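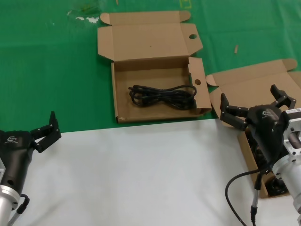 The owners who write to Cistivent all ask the same thing, one reader remarked last month: whether a cooling system that has held pressure for decades should be left alone or taken apart before it fails. The reader was in favor of leaving it alone. His sedan had never lost a drop, he wrote, and he saw no reason to go looking for trouble.

The argument has some merit. A closed cooling system with the right coolant in it ages slowly. Most of the damage seen in older engines comes from neglect of the fluid, and a car that has had its coolant changed on schedule may still be running on its factory radiator. The metal parts are seldom the first to go.

Rubber is another matter. Hoses harden from the inside, where the coolant carries small electric currents that open fine cracks in the lining. The outer skin can look sound throughout. A squeeze test near the clamps, with the engine cold, finds more bad hoses than a visual check does. A good hose gives and springs back. A bad one feels crisp, or soft and swollen, and either is grounds for replacement.

Farnlow, a shop that works mostly on sedans and coupes with inline engines, replaces every hose as a set once the first one fails. The shop's reasoning is that they were all made in the same period and have all seen the same heat. On a typical six-cylinder car this means 10 hoses, of which 2 are hidden behind the intake manifold and take up most of the labor.

The thermostat goes in at the same time. A wax thermostat that sticks open does little harm beyond poor heat in the cabin and higher fuel use. One that sticks closed can warp a cylinder head in a few miles. Testing is simple: suspend it in a pan of water with a thermometer, raise the heat, and note where it starts to move. Farnlow rejects any unit that opens more than five degrees from the number stamped on it.

Water pumps divide opinion. Hamdy rebuilds original castings with new bearings and seals, and the results are good where the housing is not pitted. Lullier sells new pumps with a stamped steel impeller in place of the cast one. Both move enough coolant for street use. The cast impeller holds up better at sustained high engine speed – a point that matters on a track and hardly at all on the way to work.

Pressure caps are cheap and often wrong. A cap rated too low lets the coolant boil early, and one rated too high loads every joint in the system. The correct figure is in the factory manual.

After any of this work the system has to be bled. Set the heater to full, raise the nose of the car, open the bleed screw and fill slowly until the stream runs clear of bubbles. Recheck the level after 12 miles, once the engine has cooled fully.

Filed under: Classics, Ownership, Cooling

Search articles
Enter keyword or model

Related stories
What a compression test leaves out
Drum brakes: adjusting the rear pair
Mechanical fuel injection on a small budget
Storing a car on its own tires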